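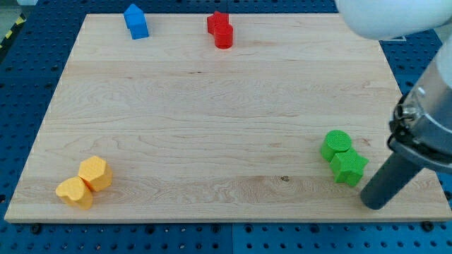
Fig. 8. Board laid flat on the work table, with blocks set out by color.

4. Setting out the board and blocks

Before you start, clear the table top and wipe it with a dry cloth. Grit under the board will scratch the finish and make it rock.

4.1 Lay the board flat on the table, better face up. Check that it does not rest on a raised bolt head. If it rocks, slide it a little and try again.

4.2 Turn the board so the grain runs from left to right as you face it. The grain gives you a line to follow when you square the board to the table.

4.3 Sort the blocks by color in the storage tray, then move one color at a time to the board.

4.4 Set blocks of the same color close together. They may touch, as the red star and red cylinder do in Fig. 8. Leave the middle of the board clear.

4.5 Stand each cylinder on a flat end. Lay star blocks with a flat face up. House blocks can stand with the roof end up.

Note: The board is solid wood. Streaks, small knots and changes in shade are natural and are not grounds for a return.

Note: Blue blocks can be hard to pick out against a blue table. Check the far edge of the board before you put the tray away.

CAUTION: Do not push blocks across the board with the tray. Lift them. Dragging leaves colored marks that are difficult to remove from pale wood.

CAUTION: Keep wet cloths and drinks off the board -- standing water will raise the grain.

4.6 When you finish, return the blocks to the tray and store the board flat. Do not lean it against a wall for more than 24 hours.

Replacement blocks are sold singly by Skirnix. Quote part number 575 and the color and shape you need.

Section revised 24 September 2019, K. Głowacki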